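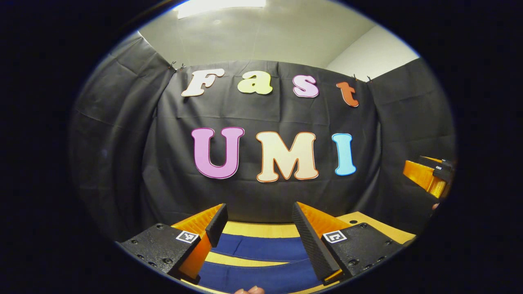 Student Projects > Gripper Club > Cloth folding task, backdrop and lighting (November)

Posted by tollent_lab_rat
Original poster

OK, the cloth station is up and I would like opinions before we record anything we have to live with. Black fabric across the back, black curtains on both sides, navy cloth on the yellow table. The letters went on the backdrop last night and yes, they stay. You can stop messaging me about the letters.

The plan as it stands: 30 clean folds per person with the handheld grippers, 3 people, then we hand everything to the training group and hope they are in a good mood. The Dranus showcase wants a working demo on the arm and a poster. We have half a title for the poster.

Questions:
1. Is navy cloth going to be a problem in front of black fabric?
2. Does anyone care about the wrinkles in the backdrop?
3. Who has the other navy cloth?

Posted by half_a_servo

1. Yes. 2. No. 3. Not me this time.

Longer version of 1: the cloth lies on the table, and the table is yellow, so while it's flat you're fine. The second you lift a corner you have dark blue going up in front of black, and the part of the cloth you care about vanishes. Folding is mostly lifting corners. I would have brought this up at the planning meeting but we spent the planning meeting on fonts.

Posted by moth_mode

The fonts were important.

Also I disagree. The edge you grab is on the table when you grab it, yellow behind it, great contrast. By the time it's up in the air the jaws are already closed on it. What does the model need to see at that point? The cloth is where the fingers are.

Posted by half_a_servo

Until it slips, and then the cloth is where the cloth is. Last spring's towel data was full of this. The arm would let go of nothing, very gently, with great confidence.

Posted by tollent_lab_rat
Original poster

That was a thin towel and worn pads. The pads on the current pair have ridges and they hold a lot better. But fine, I can try a white cloth and we compare.

Posted by quietgrommet

Can I complain about the ceiling instead? We went to all this trouble with the curtains and the light is right there over the top of the backdrop, bright as anything. If exposure is on auto it will swing every time somebody tips their wrist up. Lock it before you record. There's a checkbox in the Clirnelik settings page, under the tab that looks like it's for audio.

Posted by tollent_lab_rat
Original poster

Found it. Who designs these things.

Posted by moth_mode

Second the exposure thing. Third it, if I'm allowed two votes.

On the wrinkles, I'd go further than "no" and say leave them in. Siriwardena's group ironed theirs for the spring demo, flat as a chalkboard, and then the room at the showcase had a pleated curtain and their arm just sat there. It was a very nice backdrop though.

Posted by half_a_servo

Their arm sat there because the cable was out. I was standing behind it.

Posted by moth_mode

It can be both.

Posted by newbie_with_calipers

Hi, first season, sorry if this is in the wiki. Are the square markers on the finger plates for working out where the gripper is in the room? I'm on the sign-up sheet to record and I don't want to put my thumb over something that matters.

Posted by quietgrommet

No, the markers on the plates are for how far the jaws are open. Software finds the two tags, measures between them, gets you a width. Position comes from the rest of the view, so the backdrop and the big silly letters do help there, much as it pains me. Plain black fabric gives the tracking almost nothing to hold on to.

Keep your fingertips low and off the tags. Check your first clip before you do the other 29.

Posted by tollent_lab_rat
Original poster

I would like it noted that the letters help.

Posted by half_a_servo

Noted. They'd help more if they were on something that didn't sway when the door opens. Put two more clips along the top, the corners are fine but the middle isn't.

And since we're making lists: if you're not recording, keep your gripper out of the other person's view. A second set of orange fingers wandering in from the side is going to end up in the data and then we'll all get to have a meeting.

Posted by newbie_with_calipers

Thank you! Is there a speed we're supposed to go at? I practiced at home with tongs and a dish towel and I was pretty quick.

Posted by moth_mode

Slower than tongs. Slow enough that you feel a bit stupid. My first season I did 32 folds in one sitting and they kept 2.

Posted by tollent_lab_rat
Original poster

Updated plan: exposure locked, two more clips, white cloth and navy cloth for a short test, then we pick one. Newbie goes first because newbie read the wiki.

Still missing one navy cloth.

Posted by newbie_with_calipers

I haven't read the wiki, I was asking if it was in there.

Posted by quietgrommet

Cloth is in the printer cabinet under the spare pads. I was using it to keep dust off the filament. You can have it back by 4.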